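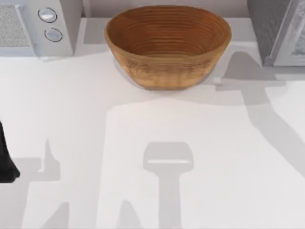 Karville Robotics Club list – Vol. 3, Issue 65

Hello all,

Thank you for the lovely long reply, and sorry it took me a while to get back to everyone. On 30th January the Plondisgate parent wrote:

> We looked at the simulated kitchen with the basket on the counter.
> My daughter wants to know if her team can move the basket closer
> to the microwave, or whatever that box with the two knobs is meant
> to be. Also, do shadows count as obstacles?

Shadows don't count, bless her for asking! They only matter if your team is using the camera view to find the basket, and then they can be a real nuisance on that white counter. The Ursu team had their program chasing the gray patches for a whole evening before they tried turning the threshold down to 65. I'd start there.

As for moving the basket, please leave it at the back between the two gray boxes for the qualifying round. Everybody gets the same starting layout and 700 points to play for. In the March round you can put it wherever you like – within reach of the arm, I'd hope.

The Stikov folks asked about the rim. You may grip it anywhere, but the left and right ends of the oval are farther apart than you'd think, so do measure first.

Warmly,
Your list keeper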